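3.2 Objects on the shared table

The second part of our study, made in Ridholm, looks at tables which people use for reading and for drinking tea at the same time. In the Kornside survey, 334 persons answered our form, and 165 of them wrote that they keep books and clean dishes on one surface. We wanted to understand which objects are counted as "in order" and which are counted as "left out". For this reason we worked with a small set of ordinary things: a book, a dish rack with two vessels, and a mug which stays outside the rack.

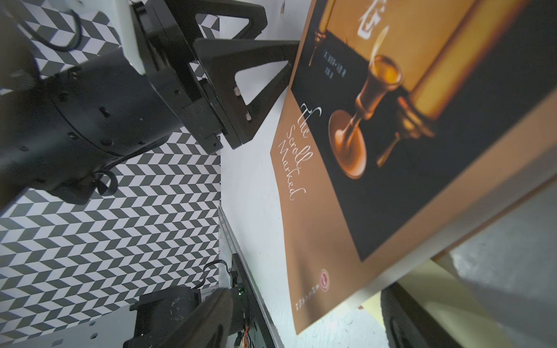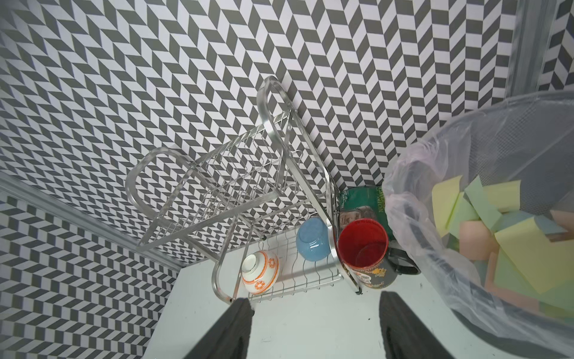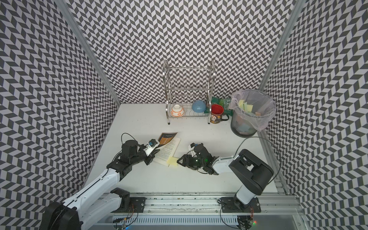 Figure 4. Objects of the Vokisari set: the book with the title "The Scroll Marked" (first), the dish rack with the mug next to it (second), and the table with the rack, the mug, an open booklet and the wastebasket (third).

Dai objects to our treatment of the mug, and writes that a mug standing beside a rack is for most people already put away, so it should not be in the same group as an open booklet. We accept this point in part. In the written answers, the word "beside" was used 112 times for cups and mugs, and many of these answers do not describe any disorder. Open reading material is a different case. It takes more of the surface, and a sticky note on a page can mean that the reader wants to come back to it. We therefore coded the booklet as "in use" and gave the mug a code of its own, "near its place". The wastebasket was not coded, but its paper content is discussed in Section 3.4.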